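**Kandent / Skorel – demonstration collection, progress to October 26, 2020**

To: Vittoria Martinelli
From: Ewan Crichton

We have 1,716 usable demonstrations. The plan said we would have more, but the plan was written in July, when everyone was rested and believed in things.

The handle tasks ate most of the month. Grasping a curved handle is easy to explain to a person and apparently an insult to a policy, so we now record each grasp from several starting heights. Tullio threw out 200 early episodes in which the operator hesitated before closing the fingers. The model had learned the hesitation beautifully. 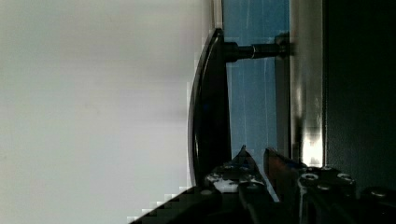 Wrist views are still the better half of the data. Episodes with a wrist stream train faster than those without, and we'd like to stop collecting the other sort. That leaves 22 task variants to re-record, 12 of them short.

Tabletop work is in better shape. The toy food and dishes get a new layout before every episode, and operators have been told that "new" means more than nudging the mug. Instructions are now typed in before recording starts – a reform that cost us one long meeting and a box of pastries, charged to Rutherford.
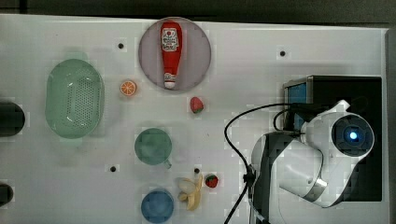

Viola Cirillo would like it noted that the layouts are still too polite: people space things out as if setting a table for guests, and she wants a third of the next batch crowded, with objects touching. I agree, and have asked for two more operator weeks to do it.

Next report follows the Clotstead review. Budget sheet attached, unchanged, sadly.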